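Lodesum
A listing set for outdoor knives, hatchets and camp tools

Welcome, and thanks for stopping by! Lodesum is a tidy little collection of product write-ups for bushcraft and camping blades, gathered from the Anar and Uysal shop catalogues and cleaned up by us at Nullport over a good many evenings (and one very long Saturday).

What you get
There are 1615 listings, of which 463 are fixed blades and 400 are hatchets or camp axes. The rest are folders, saws, sheaths and sharpening gear. Each row has 9 fields, including blade length, steel, handle colour, sheath material and the full blurb as the shop wrote it.

Units
Lengths are in millimetres. Where a shop gave inches we converted them and kept the original in the notes field, fractions and all.

Known wobbles
Uysal uses "machete" quite generously, so a few of those are really big camp knives. Steel grades are copied as printed and we haven't tested any of them, so please don't treat them as gospel!

Brick wall, both times.
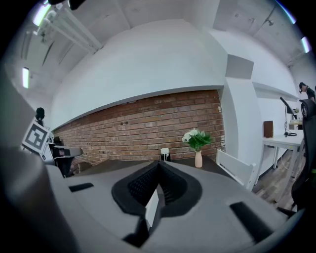
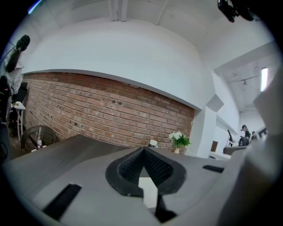

Licence and thanks
Free for research and hobby use, and a credit to Nullport would be lovely. If you spot a mislabelled tomahawk, open an issue and we'll get to it after tea.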